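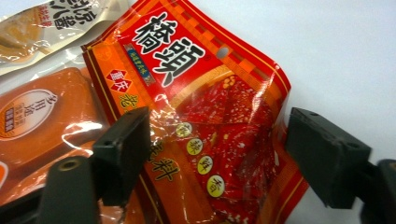
Stornden Community Larder: spring progress report

Between January and March we gave out 2591 food parcels, against 548 in the previous quarter's pilot. The Riltarard delivery round started in February and now reaches 34 households.

Of the grant, £505 is unspent. We would like to carry it forward to replace the door seal on the larger freezer.

Dried goods and seasonings are holding up well. Tinned fruit is short and we have asked both supermarkets for more. The Prakero stock system is in use at Stornden but has not yet been set up at Riltarard.

Next report due in July.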